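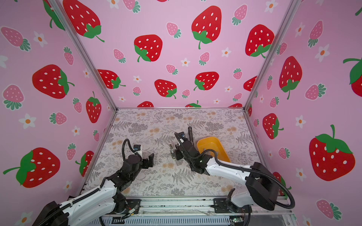 딸기 무늬는 애들 방에나 바르는 거 아니냐고, 분홍 벽지 한 롤 들고 계산대에 서 있는데 뒤에서 그러더라고요. 저는 그냥 웃고 값을 치렀습니다. 딸기에 꽃까지 들어간 분홍색인데, 제 눈에는 예쁘기만 했거든요!

지난주부터 클리스트사이드(Clistside) 시장 골목의 벽지 가게 '로블스(Robles)'가 재고 정리에 들어갔습니다. 가게를 닫는 건 아니고요, 길 건너 더 작은 자리로 옮긴다고 해요. 창고에 쌓인 물량을 세어 보니 벽지와 시트지, 자투리까지 합쳐서 모두 3474점이 나왔답니다. 이걸 다 들고 갈 수는 없으니 싸게 내놓은 거죠. 행사는 12월 3일 토요일까지고, 그날은 문을 평소보다 일찍 닫는다니까 가실 분은 오전에 가세요.

제가 갔을 때는 평일 낮이었는데도 통로가 꽉 차 있었어요. 제일 빨리 빠지는 건 역시 무늬 없는 흰색하고 베이지색. 그런데 의외로 꽃무늬 코너 앞에도 사람이 꽤 몰려 있더라고요. 몇 년 동안 다들 회색 벽, 흰 벽만 바르더니 이제 좀 질렸나 싶기도 하고요. 가게 쪽 이야기로는 지난 6월부터 과일 무늬를 찾는 손님이 부쩍 늘었대요. 딸기가 제일 많고 그다음이 레몬, 체리는 생각보다 안 나간다고 합니다. 체리 무늬도 귀여운데 말이죠.

방 전체를 바르는 사람보다 조그만 자리만 꾸미는 사람이 많다는 얘기도 재미있었습니다. 책상 뒤쪽 벽 한 면, 선반 안쪽, 탁자 위에 세운 칸막이 같은 곳이요. 탁자 위 공간을 세 면만 둘러도 분위기가 확 달라지거든요. 벽은 분홍 딸기로 하고 바닥판에는 회색 고사리 잎에 주황빛 도는 작은 꽃이 섞인 무늬를 까는 조합, 저는 이게 참 마음에 들어요. 무늬 위에 무늬라 정신없을 것 같죠? 바닥 쪽이 연한 회색 베이지 바탕이면 분홍이 그렇게 세 보이지 않아요. 거기에 노란색 계열 쟁반 하나 놓으면 색이 또 살고요. (물론 제 취향입니다. 저희 집 식구는 눈이 아프다고 하네요.)

모서리 마감은 다들 고민인가 봐요. 제가 서 있는 동안에도 그걸 묻는 손님이 둘이나 있었습니다. 벽지 두 장이 만나는 자리는 아무리 잘 잘라도 조금씩 들뜨는데, 은색 알루미늄 몰딩을 대면 깔끔하다고 해요. 몰딩은 할인 품목이 아닙니다. 이건 좀 아쉬웠어요. 풀은 이스텐(Isten)이라는 데서 나온 걸 같이 팔고 있는데, 작은 통 하나면 탁자 위에 쓰기에는 남을 것 같습니다. 저는 아직 뚜껑도 안 열어 봤으니 잘 붙는지는 다음에 쓸게요.

자투리 바구니는 꼭 뒤져 보세요. 폭이 좁아서 방에는 못 쓰지만 서랍 바닥이나 상자 안쪽에는 딱 좋은 조각이 꽤 섞여 있습니다. 저는 거기서 거의 350센티미터나 되는 꽃무늬 조각을 건졌어요. 같은 무늬가 또 있나 싶어서 바구니를 바닥까지 뒤집었는데 없더라고요. 무늬를 이어 붙일 생각이라면 롤로 사는 편이 낫겠습니다. 롤을 살 때는 겉에 적힌 생산 번호가 같은지도 확인하시고요. 저는 예전에 그걸 안 봤다가 벽 한쪽만 색이 진해진 적이 있어요, 그것도 현관에서 제일 잘 보이는 벽이요.

질탬브리지(Jiltambridge) 쪽에서 오시는 분들은 23번 버스를 타고 시장 입구에서 내리면 됩니다. 주차는 기대하지 마세요. 가게 앞에 두 대 자리가 있긴 한데 제가 갔을 때는 배달 트럭이 다 차지하고 있었어요. 교환은 행사 마지막 날까지만 되고 자른 벽지는 안 받아 준답니다. 치수는 미리 재서 메모해 가시는 게 좋아요.

새 가게는 이사가 끝나는 대로 문을 연다는데 정확한 날짜는 아직 안 나왔습니다. 간판은 지금 것을 그대로 떼어 간다고 하고, 무늬 견본책도 전부 옮긴대요. 딸기 벽지는 제가 나올 때 선반에 몇 롤 더 남아 있었습니다.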